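Becerra Refurbishing Open Day: Free Coffee, Few Answers

July 28, 2023

Becerra has been telling the county for two years that it can take in old office computers, put them back to work and sell them at a price schools can afford. When it opened its doors to the public this morning, I went to see how much of that holds up. I came away thinking the work is real and the claims need another look.
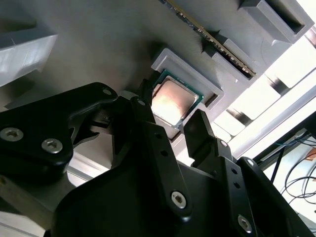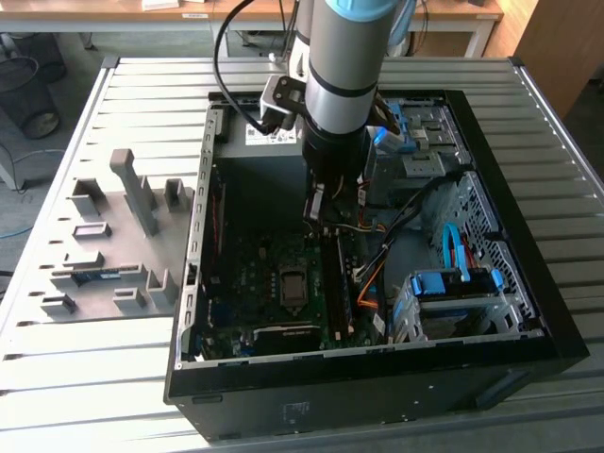
My main question going in was what "refurbished" means when Becerra prints it on a box. The company's handout says every unit is "fully renewed." Our guide, Mehwish Kakakhel, was more careful and said "tested and repaired as needed," and those are two very different promises. A desktop is a lot of separate parts, and an opened case like the one on its side on the ribbed aluminum table makes the point quickly. The power supply and the motherboard each have their own ways of failing. I asked whether power supplies are replaced as a matter of course. They are replaced if they fail a load test. How long is the load test? Thirty minutes. I have owned power supplies that would pass a 30-minute test and die by the weekend.

Then there is the warranty. The sign in the lobby says one year. The sheet I took home says one year on "core components," with a footnote that leaves out fans, drives and batteries. Those happen to be the parts that wear out. Kakakhel said the footnote was being rewritten and that the new version should be ready in October. I will look for it.

The intake hall was the best part of the visit. Pallets come in at one end, get weighed and tagged, and are sorted into machines worth fixing and machines that will be stripped. I liked the woman running the scale, who answered everything she was asked and didn't seem to have been coached. She told us a lot of what arrives is too old to sell and goes straight to the scrap side. The wall chart next to her says 2770 units were "diverted from landfill" last quarter. It does not say how many of those were sold as working computers and how many were shredded for metal. I asked twice. The second time I was told the number could be emailed to me.

The scrap goes to a firm called Destomex. What happens after that was described as "responsible downstream processing," and when I asked which plant and in which state, the answer was that Destomex would have to speak to that. Maybe it's all fine. But a company that puts a leaf on its logo ought to know where the leftovers go.

Data wiping got a better showing. Drives are erased with a program called Fikis, which prints a report for each serial number, and we were allowed to leaf through a binder of them. I picked a page at random and found a date, a serial number and a pass mark. Dima Farah, who was in my group and buys equipment for a small clinic, wanted to know whether donors get a copy. Only if they ask, apparently. So if you have donated a machine here, ask.

Prices are posted near the exit. A basic desktop runs over $10 less than what I found for a similar used machine online the night before, without a monitor. With one added, the saving is gone. There is a further discount for schools through something called the Ato plan, but you have to order at least 10 machines and pay up front, and that shuts out the small schools the plan is supposed to help.

The tour took less than an hour, parking was easy, and the coffee was decent. If you go to the next one, skip the slide show and spend your time in the intake hall. Bring your warranty questions in writing and get the answers the same way. I still don't have the email with the quarterly breakdown.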